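Gillow Household Panel: Home Cleaning Study
Call for participants in the Molton area 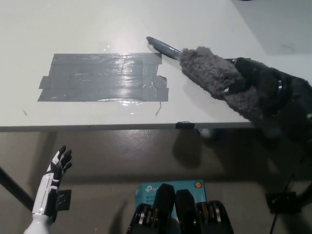
Overlapping strips of gray duct tape laid on a white tabletop.

Gillow is looking for adults in Molton and Hollby to take part in a paid study on how people clean the hard surfaces in their homes. We want to hear from people who clean every day and from people who put it off. You do not need any special knowledge, and you do not need to own any particular product.

The study runs for 6 weeks, starting in March. Applications opened on 01/04/2024 and stay open until all places are filled.

What you will do

You will keep a short diary of the cleaning you do in your kitchen and one other room. Each entry takes a few minutes and can be filled in on paper or on a phone. We ask what you cleaned, what you used, how long it took and whether you were satisfied with the result.

Halfway through the study we will mail you a kit with two unlabeled surface cleaners and a set of cloths. Use one cleaner for the first part of the remaining weeks and the other for the rest. Please do not mix them with each other or with anything you already have at home.

At the end there is one group discussion at our Molton office on Stöckli Street. It lasts up to two hours, and coffee and sandwiches are provided. If you can't get to Molton, tell us on the form and we will set up a phone interview.

Who can apply

You must be 18 or older and live in Molton, Hollby or one of the towns between them. You should do at least half of the cleaning in your household. Renters and homeowners are both welcome. One person per household, please.

We can't accept people who work for a company that makes or sells cleaning products, or who have taken part in another Gillow home study in the past year. If you have asthma, a skin condition or an allergy to fragrance, you can still join the diary part — we will leave the cleaners out of your kit and your payment stays the same.

Payment

Participants who complete the diary and the discussion or interview receive $300. If you have to stop early, you will be paid for the full weeks you finished. Payment is by check or prepaid card. Travel to Molton is paid back at the end of the discussion, so bring your bus ticket or parking receipt.

Your information

Diaries are stored under a participant number. Your name and address are kept in a separate file and deleted when the study closes. The discussion is recorded on audio for our own notes. We do not pass your contact details to any other company, and you may leave the study at any time without giving a reason.

How to apply

Fill in the short form on the panel page or pick up a paper copy at the front desk in Molton or at the Hollby public library. The form asks for your age group, the number of people in your home, the kinds of floors and counters you have, and any pets. Group discussions are held in the daytime and in the evening, with 8 people in each. Mark every time that would work for you.

We will contact everyone who applies, including those we can't place this time. Ask to stay on the list if you would like to hear about later studies on laundry and dishwashing.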